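Guides > Titora > Towel task > Scoring a policy

4. Running the towel test

1. Close the fingers before each trial.
2. Run 100 trials per policy. Three good demos prove nothing.
3. Save every view, failures included.

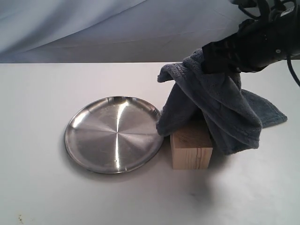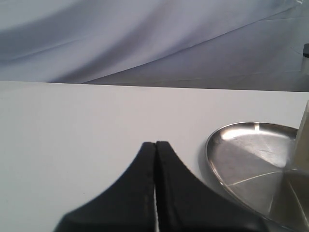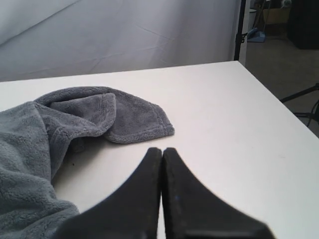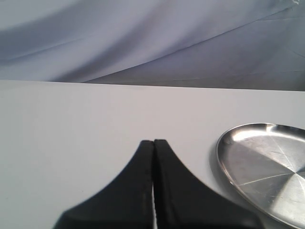

The Potik score claims to measure cloth handling. We doubt it. A policy can reach 73 by learning where the backdrop folds are, and the wrist views with the steel dish at the right give it plenty of folds to learn from. Rehang the cloth and score again.

Caution: do not quote the first score alone.

Note: training past 2000 steps raised the score in our hands, but we can't say why.

Related
Isden: resetting the table
Vi: exporting trial logs

Previous | Contents | Next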